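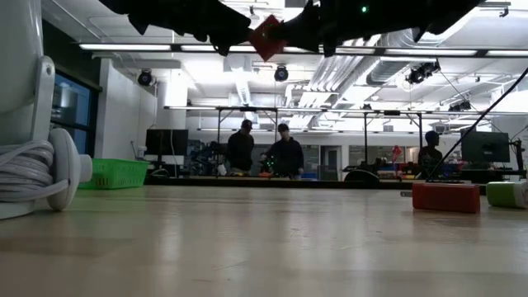

Figure 1. Red block over the wooden tabletop.

My project was about bread prices in our town, and why the same plain loaf costs so much more on one street than the next. I picked it because I eat a lot of bread, and my advisor Nasrin Tehrani said that was a good enough reason!

I visited 9 bakeries in September and bought the cheapest white loaf in each. Imen was the lowest, and Simões (my favorite, sorry) was nearly double that. I weighed everything at home too – a loaf sold as 500 grams often wasn't.
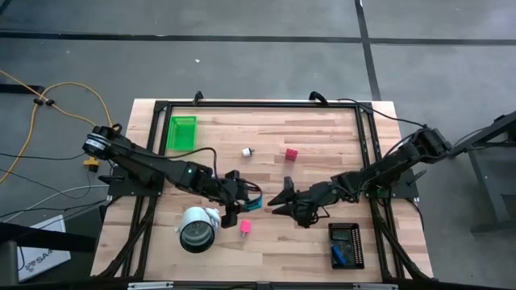 Page last changed: September, 4:20 pm

The fun part was the archive. Nazanin Ghasemi at the town library found me a price rule from 1678, where the loaf had a fixed price and the baker changed the size when grain got expensive. So shrinking bread is really old! I copied the table into my appendix, though two rows were too faded to read.

I also asked 20 shoppers what they thought a loaf cost. Most guessed too low, especially the ones coming out of Simões with a full bag.

If I did this again I'd go in the morning, when the cheap loaves haven't sold out yet – I had to go back to Imen twice.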